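Einführung in die Improvisation für Bläserensembles
Skript zur dritten Einheit: Riff, Bordun und Ablösung

Voraussetzung für diese Einheit ist das Blattspiel der Stücke aus dem Reader, Teil A. Wer die Transpositionen für B- und Es-Instrumente noch nicht ausgeschrieben hat, holt das bitte vor der Probe nach. Geprobt wird ohne Verstärkung.

1. Der Riff als Gerüst

Ein Riff ist eine kurze, wiederholte Figur, meist ein oder zwei Takte lang. Im Bläsersatz ohne Klavier und Gitarre übernimmt er zwei Aufgaben zugleich: Er hält das Tempo und er deutet die Harmonie an. In »Fulia« (Reader, Nr. 4) liegt er durchgehend in der Posaune. Die Figur besteht nur aus Grundton, Quinte und kleiner Septime. Die Terz fehlt, und die Solostimme kann zwischen Dur und Moll wechseln, ohne dass es reibt.

Beim Üben bitte auf die Pause auf der Vier achten. Sie wird fast immer zu kurz gespielt. Metronom auf 40, ein Schlag pro Takt, bis die Figur steht. Erst danach das Tempo anheben.

2. Bordun und liegende Töne

Der Bordun ist ein ausgehaltener Ton unter einer beweglichen Stimme. Auf Blasinstrumenten muss er verteilt werden, sonst reicht der Atem nicht. In »Tolis« wechseln sich Bassklarinette und Tuba ab, jeweils mit einem halben Takt Überlappung. Die zweite Stimme setzt im Pianissimo ein und übernimmt die Lautstärke, während die erste zurückgeht. Der Wechsel soll nicht als Akzent hörbar sein.

Intonation: Die Tuba stimmt auf die Klarinette ein. In der tiefen Lage neigen beide in entgegengesetzte Richtungen, wenn leise gespielt wird. Vor dem Durchlauf den gemeinsamen Ton 30 Sekunden halten und ohne Stimmgerät angleichen.
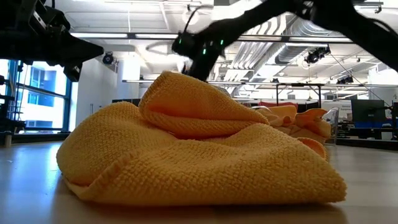

3. Ablösung der Solostimmen

In kleinen Besetzungen wird die Reihenfolge der Soli selten notiert. Üblich sind drei Verfahren:

- Feste Länge: Jedes Solo dauert eine vereinbarte Zahl von Durchgängen.
- Zeichen: Wer spielt, beendet das Solo mit einer verabredeten Wendung.
- Überlappung: Die nächste Stimme greift das letzte Motiv auf, während die vorige noch spielt.

Für »Trujillo« verwenden wir das dritte Verfahren. Das Motiv muss erkennbar bleiben, darf aber rhythmisch verschoben werden. Die Begleitung spielt in der Überlappung leiser und lässt die Nebennoten weg.

4. Aufgaben bis zur nächsten Einheit

a) Den Riff aus »Fulia« in zwei weitere Tonarten übertragen, auswendig.
b) Zu »Tolis« eine Oberstimme von acht Takten notieren. Tonvorrat: dorisch auf D.
c) Die Aufnahme von »Harnano« hören und in höchstens 500 Wörtern beschreiben, an welchen Stellen die Begleitung auf das Solo reagiert. Taktangaben bitte nach der Partitur.

Abgabe der schriftlichen Teile bei Zihan Deng, als Ausdruck oder PDF.

Kontakt: Fachgruppe Jazz und Ensemblespiel | Impressum | © Alle Rechte vorbehalten | Nach oben

Diese Website verwendet Cookies. Mit der weiteren Nutzung stimmen Sie der Verwendung zu. Einverstanden | Mehr erfahren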